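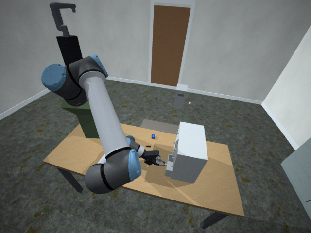
Darkent to Open Third Restaurant in Usby This July

USBY, Monday, March 18, 2019 - Darkent, the restaurant group behind Quintana, will open a new dining room on the Usby waterfront in July. The restaurant will be called Dristavent and will serve dinner five nights a week, with lunch added on weekends once the kitchen is fully staffed.

Dristavent will seat 49 guests inside. The menu is built around smoked and preserved fish, with bread and pickles made on site. Dishes planned for the opening menu include smoked trout with buttered rye, clam and potato stew, roast chicken with pickled plums, and a baked barley pudding for two. Most plates are meant to be shared. Vegetables will come from the same farms that supply Quintana, and the menu will be reprinted every other Thursday.

The building was a chandlery and later a dry goods store. Darkent has kept the brick walls and the original front windows. A smoker has been installed in the rear yard, where it can be reached straight from the kitchen. The bar will pour cider, beer and a short list of white wines by the glass.

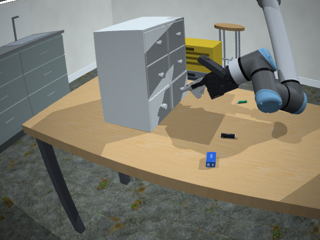
Darkent said the new restaurant grew out of the Friday fish suppers at Quintana, which have sold out every week since last fall. The group added that it wants Dristavent to be a place where people can come in for a bowl of stew at the bar as well as for a full dinner, and that half of the bar seats will be held for guests without reservations.

Hiring for kitchen and dining room positions is now open. Applicants may leave a resume at Quintana any afternoon before dinner service begins. No smoking or curing experience is needed, and training will be paid.

Gift certificates sold at Quintana will be accepted at Dristavent from the first night. The private room upstairs can be booked for groups starting in the fall, with a deposit of $200. Reservations for the opening weeks will be taken by phone and in person at Quintana.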